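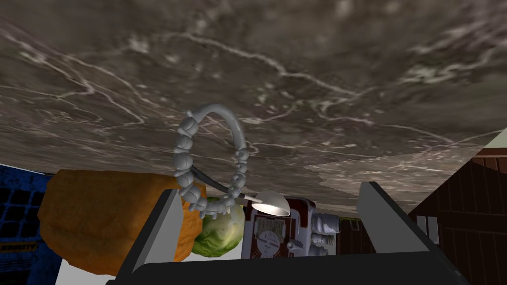
# Planning the Budget for a Two-Arm Kitchen Cell

Use this page before you ask for quotes. It covers a small cell with two arms working at a counter and handling groceries and kitchen items. The steps are the ones we followed for the Clellavow kitchen project, and they apply to most counter-height work.

Set aside an afternoon. You will need a spreadsheet, a floor plan, and a list of the items the arms have to pick up.

## 1. Write the item list first

List every item by name and put each one in a size group. Ours had 19 items, from a lime up to a cabbage. For each item, write down the widest grip the fingers need and the heaviest weight you expect.

Mark the awkward ones. Spoons and knives lie flat and are hard to get under. Bread gives when you squeeze it. These items decide which fingers you buy, so keep them at the top of the sheet.

## 2. Test the layout in simulation

Build the room in a simulator before you pay for any hardware. Include the counter, the walls, the doors, and any furniture the arms could reach. Use your real floor plan measurements.
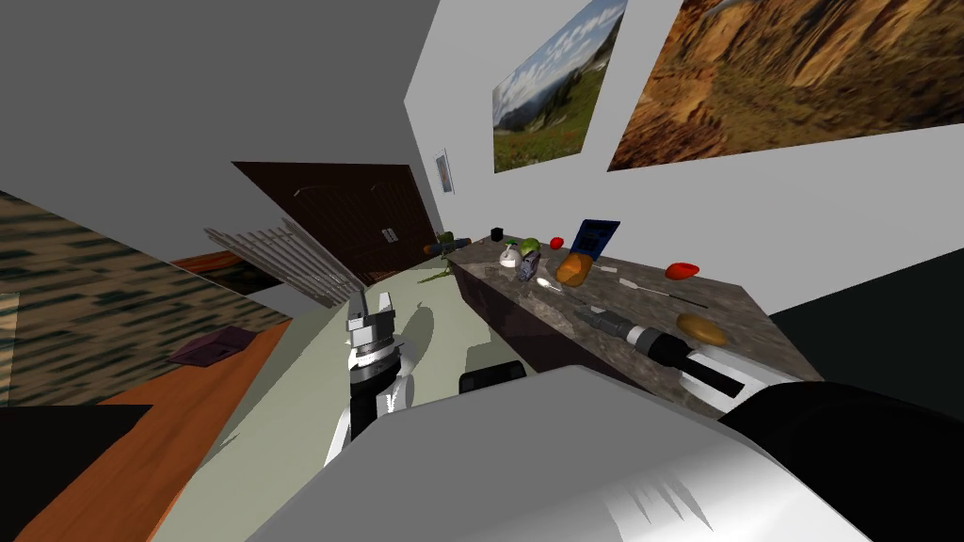 *Simulated layout with both arms at the marble counter. The right arm's gripper points toward the bread roll.*

Run each item on the list at least 3 times per arm. Record these points for every run:

- which arm was used
- where the item was on the counter
- whether the fingers closed on it
- anything the arm touched on the way

Check the views from the grippers as well as the room view. A shelf or counter edge that looks harmless from across the room can block a wrist camera at close range.

## 3. Decide between one arm and two

A second arm adds more than the price of the arm. It also needs a controller, a mount, a gripper, cables, and its own line in the service contract. Go back to your run records and count the items that one arm could not handle. If there are only a few, price a single arm with a longer reach before you commit.

For us, two arms won. We got quotes from Budik and Vieira for the same setup, and asked both to list the grippers separately.

## 4. Price the grippers and fingers

Parallel grippers are a sensible starting point for mixed groceries. Ask for the following on the quote:

1. Full opening width
2. Finger length, measured from the palm
3. Price of spare finger pads
4. Lead time for replacement fingers

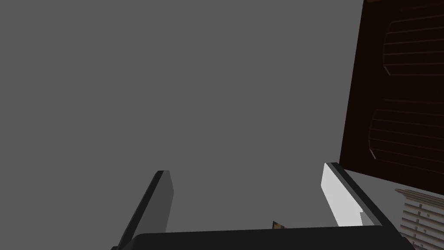
Finger length matters most near cabinets and walls. Long fingers get into narrow gaps, but they bend more under load. Order 2 sets of pads per gripper at the start. Pads are cheap next to a stopped cell.

## 5. Add the costs that get left off

Our first draft missed several lines. Add these now:

- Electrical work and a dedicated circuit
- Floor anchors or a weighted base
- Guarding or a safety scanner
- Staff time for training
- Simulator licenses after the first year
- Freight and unloading

Kokach, our integrator, billed setup by the day. We budgeted for 21 days. Ask for a day rate and a cap in writing.

## 6. Set the order of purchase

Buy one arm and one gripper first, and run the hardest items from your list. Place the second order after those runs match the simulation closely enough for your work. Check that the quote holds its price until then. Ours ran out in May and had to be reissued.

Keep the item list and the run records with the purchase file. You will need both when you order replacement fingers.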